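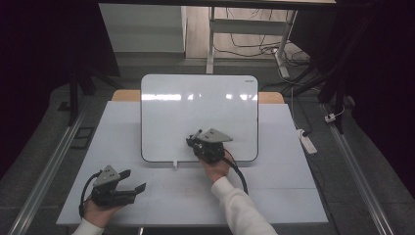
Birutė Org wanted to know after the last run-through why I bother with a small whiteboard when every room at Gumberg has a big one on the wall. She said hers always ends up face down under a pile of folders.

Answer her first, then go on.

## Where it stands

- A board lying flat gets things put on it. Stand it up.
- A small clip at the bottom edge is enough to prop a light board. Push down on one corner before you write.
- Glossy boards pick up the ceiling lights. Sit where people will sit and look at it. If there's a bright band across the top, tilt the board or write lower down.
- Keep it in the middle of the table for the meeting, then move it to the side.

*(Pause. Ask who has one at their desk.)*

## What goes on it

- 5 lines at most. Letters big enough to read from the far chair.
- One color for the list, one for changes.
- The Jiltier team put names next to each line. The Guerreiro team doesn't. Both work fine, don't get stuck on this.

## Cleaning

- Dry cloth at the end of the day. Damp cloth every 2 weeks.
- Old marker: write over it with a fresh one and wipe right away.
- Skip the kitchen scrubbing pads. We lost 4 boards that way in May.

*(If short on time, drop the Guerreiro part and keep the cleaning.)*

Handout is on the chair by the door, 80 copies. Questions about ordering go to Dreseneo, I don't have the price list.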